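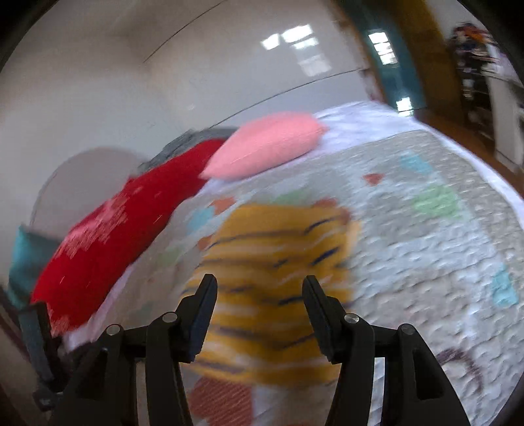
Cemeldale, 2018-09-22

Good morning, and thank you to Aisling Geraghty for the invitation. (Wait for the door.)

My subject is bedtime reading in families with two languages. First the quilt: the tiger with wavy stripes. Ask the room: what would you call it to a child, and in which language?

Then the study. 40 families, 11 months. Parents wrote down each book and the language of the talk after it -- not only the language of the book. Say this slowly, last time people mixed them.

Noura's point: children answered in English also when the story was in Arabic. Parents worried about this. I do not think they should.

Skip the table if we are after 1430. Go to the Khalaf recordings, play number 4 only.

Questions -- Tarek takes the microphone round.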